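Search this site Type a word Go

Why Does Wood Have Stripes?

Look closely at a wooden floor, a ruler or a chopping board. You will probably see thin lines running along it. The lines are called grain, and they were made while the tree was still alive.

How a tree makes lines

A tree grows wider every year. New wood forms just under the bark, all the way around the trunk. In spring the tree grows fast and makes pale wood. By the end of summer it slows down, and the wood it makes then is darker and harder. In winter many trees stop growing until the weather warms up.

One pale band and one dark band make a growth ring. If you count 10 rings on a stump, that part of the tree grew for 10 years. A wide ring often means a good year with plenty of rain. A thin ring can mean a dry one.

From rings to planks

When a log is sawn lengthwise, the saw cuts through the rings. On the flat side of the plank they show up as long lines - sometimes straight, sometimes wavy. A knot is a place where a branch grew out of the trunk.

Small pieces of wood can be joined side by side to make one big top. This is called butcher block. Each piece has its own color and its own grain, even when they all come from the same kind of tree. 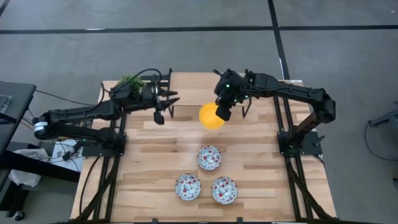
Try it yourself

You need a sheet of thin paper, a crayon with the wrapper off, and a piece of bare wood with rough grain.

1. Lay the paper flat on the wood.
2. Hold it still with one hand.
3. Rub the side of the crayon gently over the paper.
4. Lift the paper and look for lines.

Do the same on another piece of wood and put the two rubbings next to each other. Write the name of the wood on the back if you know it.

Words to know

Grain - the lines and pattern in wood
Growth ring - the wood a tree adds in one year
Knot - the mark left by a branch

Written by Joris Van Rooij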